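DRAW 489: Drawing Light Things
Taltthorpe Evening Program, Manríquez Building
Instructor: Consuelo Gallegos
Notes for Unit 3, White Objects on a Dark Ground
Handed out 9 September 2024

Where we are

You've spent two units on dark and middle-tone objects, and your boots and cast-iron skillets were terrific. Now we turn the whole thing over and draw white. I look forward to this unit all year! White objects scare people because there seems to be so little to hold on to, and then about an hour in somebody notices that the shadow side of a coffee mug is darker than the gray sweater behind it, and the room gets very quiet and very busy.

Keep these notes with your drawings. The margins are wide so you can scribble in them.

Local color and tone, again

Local color is the color you would name if someone asked you. A pillowcase is white. Tone is how light or dark a patch of that pillowcase is from where you are sitting, in the light you have. The pillowcase has one local color and a whole range of tones, and our job is to draw the tones.

Most first drawings of white things go wrong in the same way. The student outlines the object, leaves the inside as bare paper, and adds a nervous bit of gray along one side. The outline ends up as the darkest thing on the page, so the object looks like a coloring book waiting for its crayons. Try going the other direction. Start with the dark ground, bring it right up to the object, and let the object appear as the part you haven't touched. No outline at all for the first twenty minutes.

A useful habit: before drawing, find your one lightest light and your one darkest dark and write a tiny L and D on the paper where they belong. Everything else sits in between. If you have three places that all look like the lightest, squint until two of them drop back.

Soft white: knit cloth

Cloth is a generous subject. It has no correct shape, so small errors in proportion just become a different fold, and you can put all your attention on tone. Socks are my favorite. They are free, you already own some, and a tube of knit fabric does nearly everything a heavy curtain does in a classical painting, only at the size of your hand.

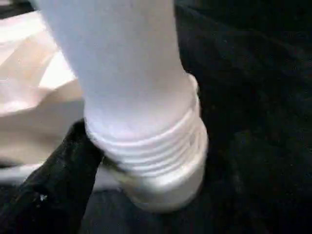 Fig. 1. White knit sock: smooth leg, stacked folds, rounded end.

Look at how little happens in the leg. It is one wide, soft, pale shape with a bluish cast and a knit texture so faint you could easily leave it out. I would leave it out, at least at first. Then the fabric slouches and everything happens at once — roll on top of roll, each catching light along its upper edge and dropping a thin gray shadow underneath.

That repeated light-shadow, light-shadow is what I want you to study. Some things to look for:

The shadows between the folds are thin. Students love to make them thick and black, and then the sock turns into a caterpillar. Use a sharp point and a light hand.

The shadows are not black anyway. Compare any one of them with the background and you'll see how much paler it is. A gray that looks dramatic inside a white object is often quite a light gray on the value strip.

The folds push out wider than the tube, most of all on the right. That bulging edge against the dark is the best line in the whole picture, and you get it for free if you draw the dark side of it carefully.

At the rounded end the edges go soft and hazy. Let yours go soft too. Take a clean stump or a fingertip and lose the edge a little. A drawing with one crisp passage and one blurry passage is far more alive than a drawing that is crisp all over, and the crisp passage here wants to be the folds.

Warm-up for soft white (do this on scrap first)

1. Fill a strip of paper with middle gray, using the side of the pencil.
2. With a kneaded eraser pinched to an edge, lift out a stack of curved bands.
3. Under each band, put one thin darker line. Vary the pressure so it fades at one end.
4. Stop. Prop it up across the room and look at it.

I have watched people gasp at step 4. Bands and lines, and suddenly there is cloth.

Hard white: molded parts and poles

Now for the opposite. A hard white object keeps its shape, so the drawing has to as well, and its tones change in a different manner. On cloth, one tone slides into the next. On a molded or machined surface, the tone stays fairly flat across a plane and then switches at the corner. You can sometimes count the tones on a hard object like floors in a building.

Lamp bases, stools, dish racks, fans, and shelf brackets are all good. Look for something that has both flat faces and at least one round part, because then you get both problems in one sitting. A floor lamp laid out in parts is about perfect: a base full of ridges and hollows, plus a pole.

Start with the big shape of the base. Forget that it is a lamp. Is it closer to a triangle or closer to a rectangle? When a flat frame is tilted, it can be surprisingly hard to say, and the label in your head ("it's a rectangle") will pull your pencil the wrong way. Hold the pencil out at arm's length, match the slope of each side, and carry that slope to the paper without turning your wrist.

Then the ribs and recesses. Raised ribs have a top face and side faces. Recessed panels have walls that go down and a floor. Before you shade any of them, decide which walls face the light, and give all the walls facing the same way the same tone. It feels mechanical for ten minutes and then it clicks, and the whole base pops up off the page. What a payoff!

Poles come last. A pole is a cylinder, which you drew in Unit 1, only very long and thin. You don't have room for a full gradation. Pick one strip of light running along the length, one strip of shade beside it, and leave the rest alone. Where a pole meets a base there is often a fitting or collar, sometimes with ribs of its own. Treat it like the sock folds in miniature, with crisper edges.

In the view below, compare the heavier upright with the thinner pole slanting off the back corner. Look for the ribbed joint at the foot of the thin one, and for the bluish-white sheen on the upright. Then spend just as long on the black quilted mat, which is the dark ground doing its work: its seams and creases are quiet, and they tell you which way the surface runs.
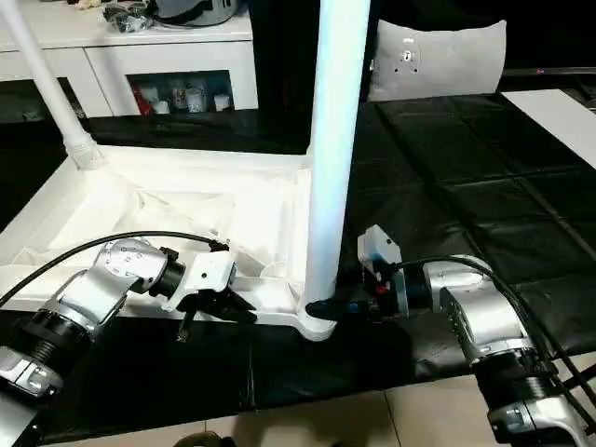 Drawing the dark ground

People rush this part, and I understand why, but the ground is half your drawing. A flat black fill makes the white object float. A ground with a few seams or creases gives it somewhere to lie.

If your cloth or mat has a grid, such as quilting or a check, draw the grid lightly before the object. The squares get narrower and closer together as they go back, and you can use them to place corners. Then darken over the grid until it nearly disappears. Nearly. I want to be able to find it if I go looking.

Build the dark in layers, with the strokes crossing. Pressing hard from the start crushes the tooth of the paper and you get a shiny patch that won't take any more pencil.

Materials

Jisden drawing paper, medium tooth, 11 x 14. The smooth kind will fight you on the dark ground.
Fitia pencils in 2H, HB, 2B, and 6B. If you only buy one, get the 6B.
Kneaded eraser, plus a hard white one cut to a corner.
Paper stump.
One lamp with a single bulb. Turn off the ceiling light.
A dark towel, coat, or blanket.

The supply shelf by the sink at Manríquez has spare stumps. Please put them back dirty end up so the next person knows.

Homework

Part A. One white sock on dark cloth. Push it down so it bunches, and draw it larger than life so the folds get plenty of room. Allow around 40 minutes.

Part B. One hard white object with ribs, slots, or hollows, on the same dark cloth and under the same lamp. Take longer over this one. Two sittings is fine if you mark the position of the lamp with tape.

Part C. Put the sock and the hard object together and make 6 thumbnails, each no bigger than a playing card, moving the lamp every time. Tones only, no detail. Circle the one you like most and bring it in.

If a drawing goes badly, bring it anyway. I can nearly always find the spot where it turned, and it's usually a shadow that got too dark too early and can be lifted with the eraser in a minute or two.

Your favorite Part C thumbnail becomes the full-size drawing for the November wall, so hold on to all of them, even the ones you didn't circle.

Next unit: glass. Start saving jars with the labels soaked off.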